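Notes for the Gretbridge talk, planning session. Keep the slides moving, questions at the end.

## 1. What Plomum does

- Plomum is our planning layer. It sits between the perception node and the joint controller.
- All results today are from simulation. Say this early.
- Task: reach into an open cabinet compartment for a bottle standing on the shelf, right beside the panel.
- Plomum splits the job into 4 stages: approach, pre-grasp, close, withdraw. Most of our trouble is in pre-grasp.
- Point out the hand on the left of the bottle, fingers still open.
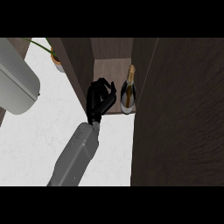
## 2. Where the plans fail

- We ran 3,000 planning queries on this cabinet. 193 returned no path.
- Nearly all of those came from the collision margin on the right-hand panel. The bottle is so close to it that the padded shapes overlap before the arm has moved.
- The Aravena build used one margin for the whole cabinet. We now set it per panel.
- With the hand out over the floor, the planner has plenty of room and picks its approach side freely.
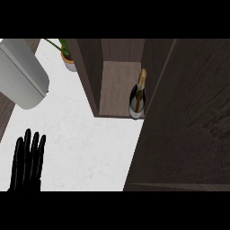
- Side choice is scored once, at the start of the query. If the bottle pose estimate shifts later, we replan up to 3 times, then stop and report.
- Replanning keeps the old side unless the score changes a lot. Without that, the arm dithered.
- Vakidley logs every rejected path with the reason. Show the log viewer if there's time.
- Next job: thinner padding on the fingers.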